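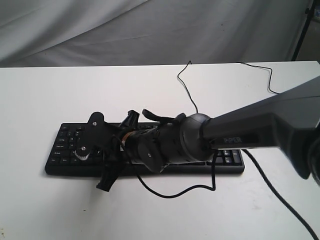 # Sumport 开放日参观记：Tunden 实验室的按键实验

二月去了一趟 Sumport，看 Tunden 实验室的开放日。本来是冲着楼下那几家做传感器的展位去的，结果大半个下午都耗在二楼，看一条机械臂对付一把键盘。回来之后有人问我值不值得去，我把笔记整理了一下贴在这里，看完自己判断。

先交代我的立场：我对“小样本学会精细操作”这类标题一向不太信。过去几年看过的演示里，多数都是换一张桌子就不灵了。Tunden 这次讲的方法叫 Eren，海报上的说法是，用少量人工示教加上策略自己的纠错数据，就能让机械臂稳定地按下指定的键。我带着挑刺的心思上去，下来的时候挑出来一些，也有几处得承认他们做得比我预想的老实。

## 路上和门口

园区不好找。从车站出来要绕过一片停车场，指示牌只写了 Sumport 的字样，没写几号楼。签到处发了一个纸袋，里面有日程、一支笔和一张折页，折页上的图全是渲染图。上午是报告，下午分批进实验室，每批待的时间不长，我跟着人少的那一批进去，后来又混进下一批，所以同样的讲解听了两遍。两遍讲法略有出入，后面会说到。

楼道里还摆了几块旧项目的展板，已经有点翘边。茶歇的咖啡很淡。

## 他们要做的事

任务听上去很小：桌上放一把普通的黑色键盘，给系统一个目标键，机械臂把末端送过去，按下，抬起。目标只有三个，Esc、Enter 和空格。

我当场的第一反应是，为什么只有这三个。Enter 和空格都是大键，Esc 在角上，和右边的 F1 之间还有一段空隙，偏一点未必会误触。真想证明精度，应该去按 G、H、J 这种挤在中间的键。负责讲解的人说字母键“在计划里”。这种话我听得多了，先记一笔。

不过有一点要替他们说：按键这件事的好处是结果没法含糊。电脑那头收到了哪个键码、收到几次，都有记录。比起“把毛巾叠整齐”那类全凭人看的任务，这里至少有一个外部的裁判。我之所以愿意站那么久，主要也是冲着这个。

## Eren 到底是什么

剥掉海报上的修饰，Eren 分两步。

第一步是普通的模仿学习。操作员遥控机械臂做示教，策略网络吃图像和关节状态，吐出后面一小段动作。这一步没有新东西，讲解里也没说有。

第二步是让训好的策略自己去跑，另有一个打分模块盯着它。打分模块觉得要出错了，就把动作截住，退回到前面某个状态，由人补一段纠正，再并进训练集。他们管这个打分模块叫 Proltness，名字怎么来的没解释，我问了，对方说是内部叫惯了。

问题就在 Proltness 上。它是拿什么训练的？头一遍讲解说是用键码记录做标签，第二遍说是“键码记录加人工标注”。这两句话差别不小。如果有人工标注参与，标的人看的是什么，标之前知不知道结果，标注的人和做示教的人是不是同一个，都会影响它后面的判断。我追问之后，得到的回答是细节在论文附录里。论文还没放出来。

再往下想一层，系统截停动作的依据是自己学出来的分数，补数据的地方也由这个分数决定，那么它看不出来的错误就永远不会被补上。这类循环的毛病大家都知道，我想看的是他们怎么处理。现场给的答案是随机抽一部分没被截停的过程再由人复查，抽多少没有说。

## 实验台

实验台本身很朴素：白桌面，后面挂一块浅色的布，布上有褶子，桌上搁着键盘，线拖得到处都是。臂上印着 PiPER 的字样。我喜欢这种乱法，比楼下展位上那些连螺丝都擦过的样机可信一些。

可是白桌面加浅色背景布，也等于把视觉问题砍掉了一大半。黑键盘放在白桌面上，对比强到随便什么检测器都能找着。我问有没有换过深色桌垫，或者把布撤掉、让后面的东西露出来。回答是“做过一些初步的”，没有数字。对一个在海报上写了“视觉鲁棒”的方法来说，这个回答不够。

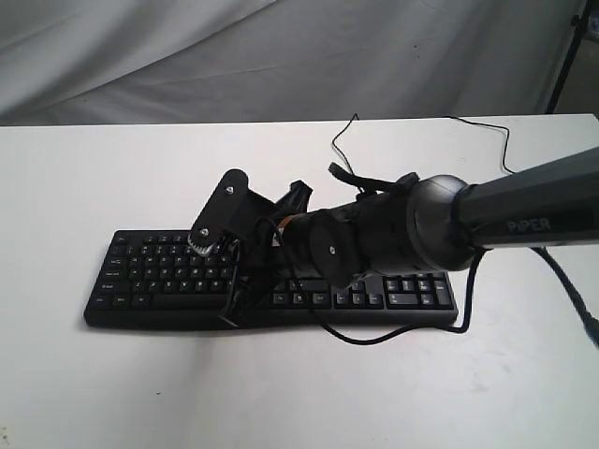 线缆是另一件让我在意的事。末端下面的线会垂到键盘上方，手腕一转，线的形状就跟着变。讲解人很坦率，说早期版本里线碰到过键，键码记录里出现过谁也没让它按的键，后来把这类误触单独归了一类，不计入成功。归类的做法我赞成，但它也带出一个疑问：线挡住键帽的时候，策略是真的在看键，还是只记住了键盘相对桌子的大致位置？

要回答这个问题，最省事的办法就是把键盘挪开一点再跑。我提出来，他们同意了，这一点值得表扬，很多开放日是不让观众碰东西的。键盘往左平移了一截，没有转角度。接下来按 Esc，成了；按空格，也成了；按 Enter 时末端停在半空，过了一会儿退了回去，又下来一次，落到了旁边的键上。

旁边有人鼓掌，我没太看懂他在为哪一次鼓掌。

我接着请他们把键盘转一个明显的角度，这次被婉拒了，理由是后面还有一批人在等。后面确实有人在等，但转一下键盘用不了多久。

## 数字

海报上的主结果是一张表。总共跑了200次，成功118次。这就是 Eren 加上 Proltness 的成绩。

说实话，看到这个数我反而松了口气。做假的人不会做成这样，超过一半，但离“稳定”两个字还很远。海报标题用的偏偏就是“稳定”。我建议他们改标题，对方笑了笑。

表里还列了2个对照：一个是只用示教、不做纠错的版本，一个是纠错时机随机、不用打分模块的版本。两个都比主结果低，图上画了柱子，没有误差线，也没有把三个目标键拆开来报。这就让人没法判断，那些成功里有多少是空格贡献的。空格键那么长，落点偏一大截照样算对。要是把空格拿掉，剩下两个键的成绩可能会难看很多，也可能不会，总之表上看不出来。

随机纠错那个对照倒是我最想看的，它跟主结果比，才能说明打分模块有没有用。从柱子的高度看，差距存在，但不大。在这样的试验次数下，这点差距能不能站得住，我持保留意见。我问了有没有换随机种子重训过，回答是没有，一次训练要占用机器太久。理解归理解，那结论就该写得轻一点。

还有一处小事。200次是不是连续跑的？第一遍讲解说是，第二遍说中间因为末端松动停过，重新拧紧后接着跑。停之前和停之后的成功率有没有变化，没人算过。数据都在，算一下应该很快。

## 看手腕那一路画面

实验台旁边开着一台显示器，能看到腕部摄像头的画面。我在这台显示器前站得最久，比看机械臂本身有意思。

从这个角度看，两根手指占掉了画面下方很大一块，键盘则要看手腕朝哪边。有时只露出左边一截，Enter 根本不在视野里。于是又回到前面那个问题：目标键看不见的时候，策略靠什么决定往哪儿走？外面还有一路固定的相机，讲解人说两路图像都会送进网络，但没有做过去掉其中一路的消融。我觉得这是整个工作里最该补的实验，比多加几个键重要得多。假如去掉腕部那一路，成绩几乎不变，那它就是个摆设；假如掉得厉害，那至少能证明最后那一小段确实是看着键盘走的。
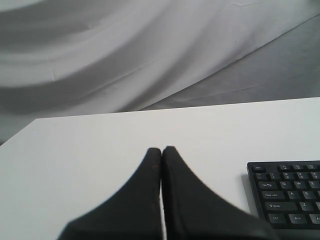 *腕部视角：两指合拢，键盘左半边在画面右侧。*

手指的形状我也多问了几句。两根手指合起来当一个按头用，指尖是圆的，看着有点软。软的好处是压到键上不至于硬碰硬，坏处是接触点不确定，碰到键帽边缘时可能往一侧滑。我问为什么不直接夹一根细杆去戳，精度问题能少一半。回答是他们希望同一副手指以后还能抓东西，不想为按键单独做工具。这个理由我接受，不过那样的话，就应该在局限里写明，一部分失败来自硬件选择，别全算在策略头上，也别全指望策略去补。

他们对失败做的分类我抄了下来：没按到、按错键、连按、线缆误触、超时退出。每类多少没公布。讲解人口头说“按错键”最多，多半错到相邻的键上。这和我看到的那次 Enter 吻合。

## 我的看法

Eren 的思路我认为是讲得通的，让机器在快出错的地方要数据，比闷头堆示教合理。用键码当裁判也选得好，希望别的组跟着学。但眼下这份结果能支持的结论比海报小得多：在一张白桌子上、一把固定型号的键盘、三个比较好按的目标，有打分模块时比没有时好一些，好多少还说不准。

我给他们留了张纸条，上面写了要看的东西：分键报成绩，去掉一路相机再跑，键盘带角度摆放，对照组换种子重训，Proltness 的标签来源写清楚。对方收下了，说论文放出来时会附原始键码记录。真附了我会下载下来自己数一遍。

想去的人注意，下午批次的名额在签到处领，上午报告还没结束就差不多发完了。二楼没有寄存的地方，大衣只能自己抱着。回程的班车下午五点以后间隔很长，我在门口等了很久，最后是走到车站的。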